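Moraten Robotics Club Handbook
Section 4: Setting up the towel folding task

Read Section 3 (Powering up and homing the arm) before you start. Two members must be present whenever the arm is switched on, and one of them must have passed the stop button test with Darcy Thibodeau.

4.1 What you need

The arm, already homed
The green table cloth
One towel from the task box
The club laptop with the Baluyot control program installed
The log book

4.2 Preparing the table

1. Press the stop button and leave it pressed until step 7.
2. Spread the green cloth over the table. Smooth it out from the middle and let it hang over the sides.
3. Check that the cloth is not caught on any cable at the back of the table.
4. Take everything off the cloth, including pens, phones and tools.
5. Hold the towel by one corner at chest height and drop it to the left of the gripper. Do not straighten it. The task begins from a loose heap.
6. If any part of the towel hangs over the table edge, pick it up and drop it again.
7. Stand clear and release the stop button.

Note: Do not cut the care labels off the towels. Mylene Saludo's group uses them to tell one end from the other when going through the recordings.

4.3 Lowering the arm

8. Open Baluyot and choose "Towel, single arm".
9. Set the speed limit to 18 per cent. Only team leaders may raise it.
10. Press Approach. The arm moves to its waiting height above the cloth.
11. Use the down key in short taps to bring the fingers towards the highest corner of the towel. Stop before they touch the cloth.
12. Look from the side of the table to check the gap. The camera view on the laptop makes it look larger than it is.

CAUTION: Keep hands, sleeves and lanyards off the table once Approach has been pressed. If the towel needs moving, press the stop button first.

CAUTION: Do not drive the fingers into the table. The cloth gives very little padding, and a replacement pair takes around 18 days to arrive from Gurnow.
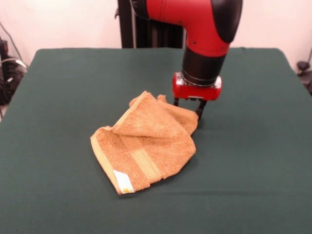

Figure 4. Fingers lowered beside the raised corner of the towel.

4.4 Starting a run

13. Write your team name and the towel colour in the log book.
14. Press Record, then Start.
15. Let the run finish or time out after 800 seconds. Press stop at once if the towel catches on the wrist.
16. Press Save. Enter the run number in the log book, with a short remark if the grip slipped.

If error 342 appears, the gripper has lost its connection. Press the stop button, close Baluyot and repeat Section 3 from the beginning. If it appears again, leave the arm off and tell Napaporn Wattanapong.

For packing away, see Section 5.

Last revised February 2019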